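紙を直す人の机 小さな製本工房ピルヌスを訪ねて

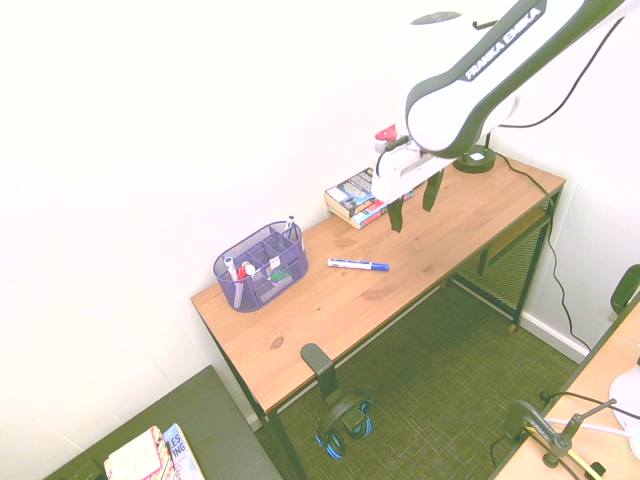 第27号 45ページ

古い辞書の背中が取れてしまったとき、多くの人はテープで貼ります。私もそうしました。日本語を勉強し始めたころに買った国語辞典で、毎日かばんに入れて歩いたので、二年で表紙が離れました。そのテープが黄色くなって、紙まで茶色くなったころ、製本工房ピルヌス(Pirnus)のことを知りました。

工房は駅から坂を上がった所にあります。主人は五十代の女性で、名前は出さないでほしいと言われましたので、この記事では「主人」と書きます。話を聞いたのは午後の二時間ほどで、途中で二回、お客さまの電話がありました。

最初に私の辞典を見せると、主人はしばらく黙って背を指でなでました。「テープは一番困ります。はがすとき、印刷まで一緒に持っていくことがありますから」。しかし叱る調子ではありませんでした。「でも、テープを貼る人は、その本をまだ使いたい人です。使いたくない人は、何も貼らないで捨てます」

主人がこの仕事を始めたのは、印刷会社を辞めた後です。会社では校正の仕事をしていて、本の中の字は毎日見ていましたが、本の背の中に何が入っているかは知らなかったそうです。「ある日、古い料理の本をばらばらにしてしまいました。母の本です。中から糸と布が出てきて、それがとてもきれいでした。直せないのが悔しくて、教室を探しました」

教室には四年通いました。先生はあまり説明をしない人で、手元を見て覚えるように言われたといいます。「私は字の人間でしたから、最初は全部ノートに書きました。のりの濃さ、刷毛の向き、乾かす時間。ところがノートのとおりにしても、うまくいきません。夏と冬で、のりがまったく違うものになるからです」。そのノートは今も引き出しにあって、ときどき新しい行を足すそうです。

修理の順番について聞きました。まず本を開いて、どこが弱いかを調べます。次に表紙を外し、背の古いのりを取ります。ここが一番長い仕事で、水分を少しずつ与えて、竹のへらでゆっくり削ります。それから破れたページに薄い和紙を当て、糸がゆるい所はとじ直し、新しい布を背に貼って、元の表紙を戻します。「元の表紙を戻すことが大事です。新しい表紙のほうが簡単ですし、丈夫にもなります。けれどもお客さまは、あの傷のある表紙を見て、自分の本だと分かるのです」

表紙がもう使えない場合は、マンザノ(Manzano)という織物の店から布を買います。店には280色の見本があり、主人はその見本帳を本の横に置いて、昼の光で選びます。夜の電灯の下では選びません。一度、夜に選んだ緑が朝になったら茶色に見えて、全部やり直したことがあるからです。「布代は私が払いました。勉強代です」と笑いました。

持ち込まれる本は、高い本とは限りません。一番多いのは辞書と聖書、その次が子どもの絵本だそうです。絵本は角がかまれていたり、ページに色鉛筆の線があったりします。線を消すかどうかは、必ず先に聞きます。「消してくださいと言った方は、今まで一人だけです。その方も、次の日に電話をくださって、やはり残してくださいと言いました」

断る仕事もあります。古書として値段の高いものは、専門の修復の人を紹介します。かびがひどい本も、ほかの本に移るので受け取れません。また、お客さまが急いでいるときも断ることがあります。のりと紙には待つ時間が必要で、この時間だけは短くできません。今は最大で三か月待ってもらうそうです。

私が少し驚いたのは、記録の細かさでした。主人は直した本に全部番号を付けて、使った材料を帳面に書いています。私の辞典は469番になりました。「もし二十年後にまた壊れて、別の人が直すとき、何を使ったか分かれば助かるでしょう。私のやり方が間違っていたことも分かってしまいますけれど」。そのため、後で水で外せるのりしか使わないと決めているそうです。

家でできることも教えてもらいました。本棚に本を詰めすぎないこと。取り出すときは背の上に指をかけないで、両隣の本を少し奥へ押し、真ん中をつかむこと。大きくて重い本は、立てるより横に寝かせること。ただし高く積むと下の本が苦しいので、三、四冊までがよいそうです。直射日光の当たる窓の近くは、どんな本にもよくありません。私は家に帰ってから、この三、四冊という数を守れていない場所をいくつも見つけました。

電子の本についても、少し失礼かと思いながら聞いてみました。主人は嫌な顔をしませんでした。「私も小説は電子で読みます。字を大きくできますから。でも電子の辞書は、隣の言葉が目に入りませんね。私は隣の言葉をよく読む人です」。これは私にもよく分かる話でした。知らない漢字を引いて、その下にある言葉を先に覚えてしまうことが、学生のころは何度もありました。

一月からは、工房で小さな教室も始める予定です。内容は和とじのノート作りで、道具は工房のものを使えます。はじめは一回に四人だけにして、机が足りるかどうかを見るそうです。「私の先生と違って、私は説明します。たぶん、しすぎます」

帰る前に、テープをどうやって取るのかをもう一度聞きました。主人は、まだ決めていない、今晩もう少し見てから考えると答えました。見積もりの紙には「テープ 要相談」とだけ書いてあります。

(取材・文 本誌編集部 2020年12月23日)

製本工房ピルヌス 修理の相談は予約制。教室の申し込みは工房の窓口まで。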